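Quick one tonight, it's past 11 and I still have to find the other half of the kitchen drawer stuff.

So. The checked tablecloth stays. I bought it at the Vanby market for 12 dollars, mostly for the green snowflake-y flowers in the white squares, and it has been on the table since we moved in. Everything gets dumped on it. Mail, keys, packets, bags from the store. Then dinner happens and it all goes onto a chair. Then back on the table. You know.

New rule as of this week: 7 minutes, every night, table cleared down to the cloth. Timer on. Packets in the tin, bags flattened or in the trash, pouches go in the basket by the door. No sorting into piles, piles are how I got here.

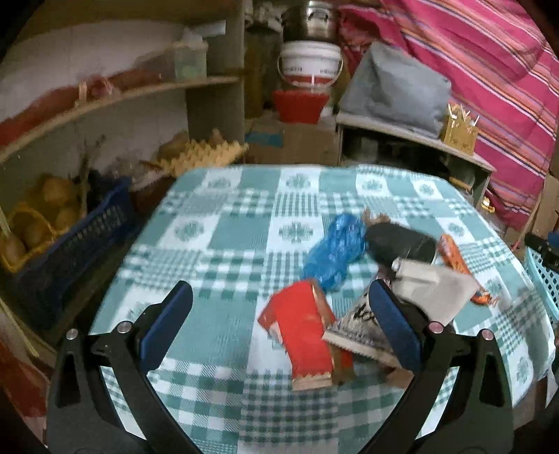
Tetsuya Ishida wrote back that 7 minutes is plenty if the basket gets emptied too, otherwise I've just moved the table somewhere smaller. Ok, fair. Emptying the basket is now a Sunday-ish thing, will report back.

Still to do: the household stuff stacked up behind the table. Some of it is going to the Sillatwood swap in December, some I havent even opened. The Lappalainen bowls I'm keeping, dont ask. Also need clips for the cloth, it slides every time I wipe it down. Anyone got ones that dont leave marks?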